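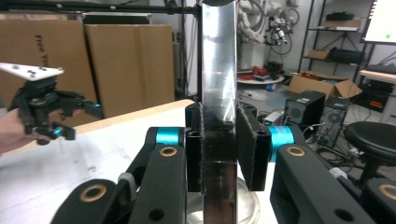

Surely you can learn to watch an old movie by watching an old movie, Lieven Michiels wrote to us in April, and he wanted to know what exactly he would be paying for. It's a fair thing to ask and we get some form of it every term. We wrote back that for most films he was right, and that he should look at the course list before sending any money. He hasn't signed up so far.

Ledik is a night school for people who like older movies, mainly horror, crime and science fiction made before home video. We have been open 11 years. We teach in two rooms above a print shop, we show films all the way through, and afterward we argue about them with the lights on. We don't hand out degrees. We did try a certificate in our second year, on nice paper, and stopped when a student asked what it certified.

What we think

A lot of writing about old genre movies repeats things that somebody said in an interview thirty years after the fact. The monster suit was so hot the actor fainted. The script was written over a weekend. Audiences ran out of the theater screaming. Some of this may have happened. Much of it sounds like a publicity department, and publicity departments were good at their jobs. Our first rule in class is that a story about a film has to come from somewhere, and if the student telling it can't say where, we treat it as a story.

We're just as doubtful about the word "masterpiece," and about its cousin "so bad it's good." Both save you from looking. The second one bothers us more these days because people arrive at a seventy-year-old picture already laughing, with their minds made up by a poster. Then twenty minutes in there's a long quiet stretch of somebody walking through a house, and it works, and the laughing stops. Or it doesn't work, and it's dull, and then we'd like to talk about why it's dull. Slow isn't a fault by itself. Neither is a rubber bat on a string, if the actor believes in it.

Nor do we think every forgotten film was forgotten unfairly. We have shown quite a few of those and would not show them again.

How we got here

The school began as a discussion group in the back of a video store called Ajayi, which rented out tapes long after that made any business sense. When the store closed we took over its card file and a good number of its chairs. The card file is still the best thing we own. It holds 1241 cards, one per title, each with comments customers wrote on the back, and the comments are short and rude and often right. One of them says only "the dog was better in the first one." We've used that in a lesson on sequels.

After Ajayi closed we met for a while at Cevham, a supper club with a piano that could not be moved, so that anyone sitting left of the aisle watched everything from an angle. The food was fine. The projection was terrible. A few of our early students still talk fondly about that period and we suspect they're remembering the soup.

The name Ledik was picked from a hat. We've read on another site that it's an old word for "shadow" in some language or other. We never said so and we'd like to see the dictionary.

What we teach

The beginners' course is called How to Sit Through It. It covers pacing, acting styles, and sound, and it spends two full evenings on the problem of the explaining scientist, the man in the lab coat who tells you what you've just seen. Students usually come in thinking he's there because audiences were slow. We think it had more to do with money, as a man talking in a room costs less than a giant anything. But we've been wrong about this with particular films, and a student last spring brought in a shooting script that made us drop one of our favorite examples.

Then there's Makeup and the Human Face, which is about how much of a performance survives under a mask. This one fills up. It is a looking course and not a making course, so please don't come expecting to learn latex.

The Reveal is our longest class. It takes one moment, the first clear look at the creature, and follows how different pictures handle it: early, late, in a mirror, through somebody else's reaction, or never. We used to teach that late was better. It's the standard advice and everyone nods when you say it. After several terms of watching actual students watch actual films we no longer believe it as a rule. Plenty of movies hold back the monster for an hour and have nothing to put in the hour.

We also run a writing workshop, where you turn in a short review each week and have it marked up. The main thing we mark is plot summary. If you've been told you write beautifully about film, this may not be a pleasant six weeks.

What we don't do

We don't run trivia nights. We don't do costume screenings, though you may wear what you want. We don't show colorized versions except in the one class that is about them. We don't promise rare prints, and we'd ask you to be careful with places that do, since "rare" in a listing often means a disc that somebody's cousin burned. Most of what we screen comes from ordinary commercial releases you could buy yourself, and we tell you the edition at the start of the evening.

On restorations, we take them one at a time. Some are wonderful. Others have been scrubbed until the actors look like soap, with night scenes brightened so that you can see every wire the cameraman spent a day hiding. We showed two transfers of the same haunted-house picture one after the other last winter and the room split almost evenly, with some bad feeling, and people were still at it on the stairs.

Money and who's behind us

We're owned by the people who teach here. Our one outside backer is Grukano, a regional chain of movie theaters, which pays part of the rent in return for a line on our schedule and a few free seats. They've never asked us to say anything nice about what they're showing. If they did we'd tell you, and you'd be right not to take our word for it either way. Tuition covers the rest. A course is $242, a single evening is a good deal less, and the price includes the reading packet but not coffee, as the coffee is bad and we don't feel we can charge for it.

We had 271 enrollments last year. That's a number of sign-ups and includes people who came twice and people who came once and vanished, so don't picture a crowd. A normal class is small enough that you'll be asked what you thought.

About the testimonials

We used to have a page of them. They were real, but we'd chosen them, and a page of praise chosen by the people being praised didn't seem worth much to anybody. We took it down. If you want to know what students think, come to an open evening and ask one during the break. A couple of them will tell you the seats are hard and that the Tuesday-style lecture habit of one of our teachers has gotten worse. We've spoken to him.

Coming to see us

Open evenings are held at the start of each term. Doors are at 6:30 p.m. and the film goes on at seven, with no trailers and no introduction longer than five minutes - we have a kitchen timer for this. The stairs are steep and there's no elevator, so call ahead if that's a problem and we'll move the session to the ground floor of the print shop, which will have us if we ask early enough. The street door sticks. Push it low down, near the hinge side, and if it still won't open, ring the lower bell. The upper one belongs to the dentist.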